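Chapter 8
Buying a Robot That Folds: Reading the Offer

Last updated 26 March 2026

I've sat through a lot of sales calls for two-armed robots, and nearly all of them get to laundry sooner or later. So let's start there too, with a blue towel and a kit from Clisen that I spent most of January with. By the end of this chapter you should be able to pick up a quote for a kit like this one and know which lines to argue about (there are always a few!).

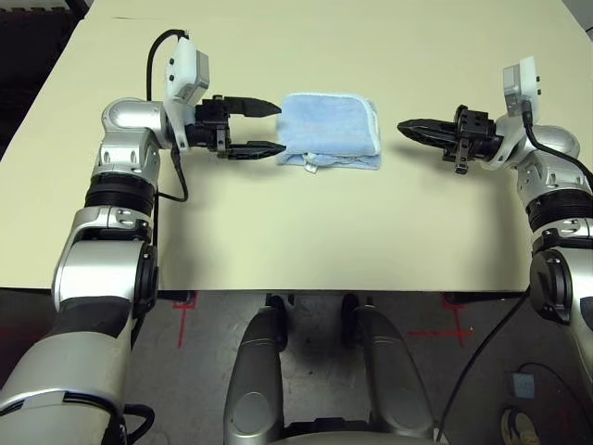
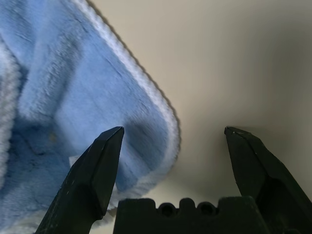
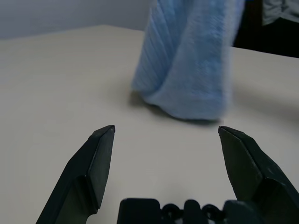 Section 8.1 -- What's in the Kit

The package I looked at goes by the name Nutach. You get two arms on a base, a gripper for each arm, a camera at each wrist, a head camera, and a year of software updates. The quote that landed on my desk was $3706, and that was the monthly lease, not the price. I read it wrong the first time and got very excited for an afternoon.

Look at the grippers before anything else. They're plain two-finger ones with tapered tips, and that shape matters a lot with cloth. A broad, flat finger has trouble getting under a hem. A narrow tip can slide in next to a folded edge and take hold of just one layer, if the software puts it in the right spot. That's a big "if," and we'll spend all of Section 8.3 on it.

Next, the wrist cameras. From the head you get the whole towel and both arms, great for planning. Up close you get the corded border and even the little white tag, and that's the kind of detail a folding program can use to tell an edge from a wrinkle. When you compare kits, ask whether the wrist cameras are included or sold as an extra. Heather Pearce, my co-teacher on the course this book grew out of, once approved a bargain kit without them and spent the rest of the term apologizing to her students.

Now, towels. Terry cloth is thick and holds a crease pretty well, so it's kind to a beginner robot. A seller who shows you only towels hasn't told you much about shirts. Bring your own laundry to the demo -- I mean it, bring a bag.

Yeison Quintero runs a small linen service in Vavville, and he did exactly that. He was promised 3000 folds a month under the service plan. His log for the first month came to 2631, and the plan had no word on what happened if the number fell short. He got a credit in the end, after a lot of phone calls. Have the shortfall terms written in before you sign, along with what counts as a fold. Does a crooked one count? Does one that a person had to rescue?

Try It Yourself

Find a service plan for any robot arm and mark every promise that has a number attached. Then write down how you'd check each one with your own log. Keep your notes handy, as we'll come back to them when we get to Yeison's second contract.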